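Media Studies > Level 1 > Handouts

Unit 4: How a television quiz is put together

Notes by Inese Grigaitė. Read before the August workshop.
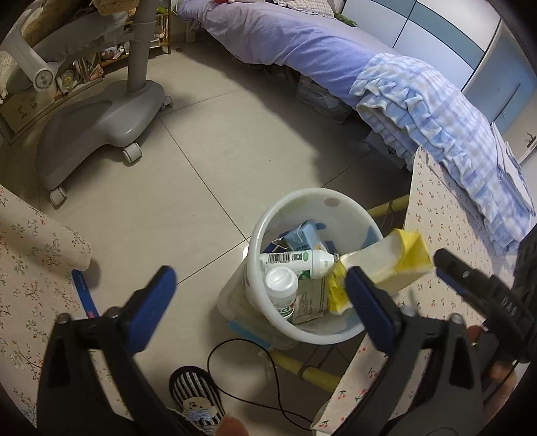
1. The format

A quiz show starts as a paper format, usually 30 pages or fewer. It sets out the rounds, the scoring, the length of each part and what the host is allowed to say. Our case study is Stindix, a teatime quiz made by Fenwood. It has four rounds and one winner per episode.

2. The question bank

Stindix went into its first series with 2,000 questions written. After checking, 1,801 were kept. Each question needs two separate sources, and the checker must not be the person who wrote it. Questions are graded easy, medium or hard -- the grade decides the round.

Common reasons for dropping a question:
- more than one correct answer
- the answer may change before broadcast
- too long to read aloud in eight seconds

3. Casting

Piret Baranauskienė cast the first series. She saw 230 applicants, first by telephone and then in groups. The telephone call includes a short general knowledge test. The group session looks at how people speak and how they cope with losing.

4. The studio day

Three episodes are recorded in a day. The host reads from cards, and the adjudicator sits off camera with the full list of accepted answers. If an answer is disputed, recording stops. The ruling is made before the next question is read.

Terms to know: format bible, adjudicator, pick-up, lock-off, running order.

For the workshop: write six questions for round two, two at each grade, with sources. Feng-yi Tsai will collect them at the start.

2 comments | 5 shares

Contact the department | Back to top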